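About Workell

Workell is a textile rental and linen service company. We supply towels, bed linen, bathrobes and table linen to hotels, guest houses, clinics and spas, and we collect, wash, inspect and return them on a fixed schedule. The stock belongs to Workell. Customers pay a weekly rate per item in circulation, and wear is included in the rate.

The company was formed when two older businesses merged: the Julham laundry, which handled hotel work, and Valtonen, a small importer of cotton terry goods. The Julham name remains on the wash plant. Valtonen is now the name of our purchasing department and of the standard towel range.

What we operate

The Julham plant processes flatwork and terry goods on separate lines. Flatwork goes from the washer-extractors to the ironers without tumble drying. Terry goods are dried to a set residual moisture level and folded after a short cooling period. Overdrying shortens fiber life and makes the pile harsh, so drying time is controlled by exhaust temperature and not by a timer. Water from the final rinse is recovered and reused in the first wash of the next load.

We have 377 active accounts served from 3 depots. The Julham depot is attached to the plant. The others are transfer points where clean carts are exchanged for soiled ones, and no washing is done there. Soiled and clean textiles travel in separate vehicle compartments and never share a cart.

The Trallomano system

Stock control runs on Trallomano, our in-house tracking software. Each rental item is assigned a record when it enters circulation. The record holds the item type, the purchase batch, the wash program and the number of completed cycles. Account managers use it to see which sites are holding too much stock and which are running short before a delivery is due. Customers have read access to their own records and can export them as a spreadsheet.

Inspection is done at the folding station. Items are graded on a scale of 5 levels. The top levels return to the same account. The middle level is moved to accounts that have agreed to accept second-grade stock at a lower rate. The remaining levels are withdrawn and sold as wiping cloth or sent for fiber recovery.
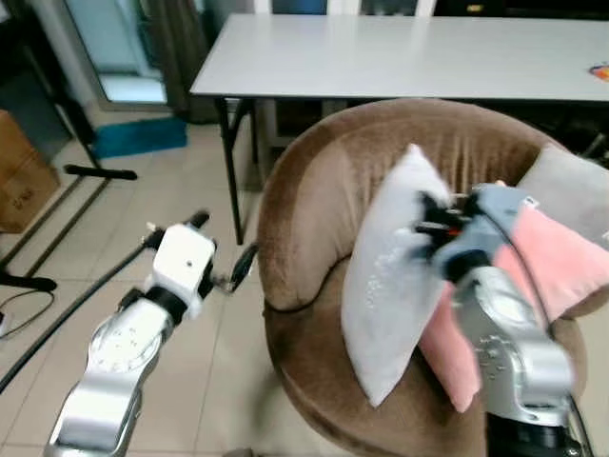
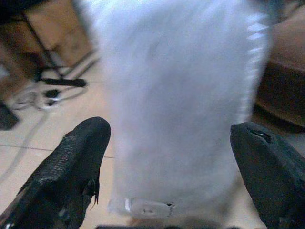

On the subject of grading, one spa account wrote to us that the second-grade towels were perfectly usable but that the rate sheet did not say how a grade was decided, and asked for the criteria in writing before renewing. The criteria are now printed on the back of every rate sheet. They cover pulled loops, edge fraying, permanent stains, loss of whiteness and loss of absorbency.

Sampling and testing

Before a new towel or sheet is added to the range, a sample lot goes through repeated wash cycles at the plant. Shrinkage is measured in both directions, and the samples are weighed before and after. The last sample lot contained 3249 pieces and led to a change in hem construction for the Valtonen bath sheet. Results are available to customers on request.

Working with us

New accounts start with a site visit to establish par levels, storage space and access for carts. Contracts run for a year and may be adjusted each quarter. Seasonal properties can suspend service from November until reopening, with stored stock held at the depot.

Inquiries about rates, delivery areas or second-grade stock should go to the nearest depot. Suppliers should contact the Valtonen purchasing department directly and include a fabric specification with the first message.

Page last revised 27 November 2025.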